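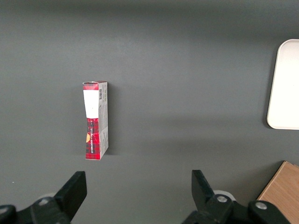 Robot Manipulation Group – Teaching Pages
Handout 6: Choosing a grasp from the wrist camera
Notes by Sheena Skinner, 19/06/2020

Last week we ended on the fixed overhead camera and why it struggles with tall things. Today we move the camera to the wrist, and I think this is where the subject gets really good!

The main idea in the Carar method is that the robot doesn't need a full model of the object. It needs two things: which faces it can see, and how wide the thing is across the line its fingers will close along. Take the tartan box. It is standing on its narrow end, and from up here you get two faces at once, the plaid one and the pale one. The edge between them is worth a lot to us. Once we have that edge we know how the box is turned on the table, and from there we can work out which pair of sides to close on.

Now look at the fingers. They are open, but the box is not between them yet, it is further up and to the left. So the hand has to shift sideways as well as go forward, and the order matters. A tall, slender box tips very easily if one finger gets there first. Carar lines up first, then approaches, then closes. (Try swapping the first two in the simulator. It's a good way to learn.)

How the score works

Each candidate grasp gets a score made of a width term, a tilt term and a clearance term. Width is simple: will it fit between the fingers with room to spare? Tilt asks how far above the base we are pushing. Clearance looks at the neighbours, so the white tray on the right and the corner of wood lower down both go into the map as things to keep away from. Neither is close to the box, so clearance hardly changes the ranking in this layout and the tilt term does most of the work.

We sample 16 candidates per view and keep the best one. In our November runs we did 60 attempts with standing boxes, and 20 of the failures... no, sorry, those were the old Bremonetti planner. Carar had 16 failures in 60, Bremonetti had 20. A modest gap, but I was delighted with it, as Carar had only the one camera.

Patterned faces

Busy print, like the red and black check, gives the edge finder plenty of false lines. The fix is lovely – we keep only lines that continue down to where the box meets the table. Work through the proof of this in section 2 before the practical, and bring your sketches.

Reading: the Matsuda notes on edge grouping, first half only.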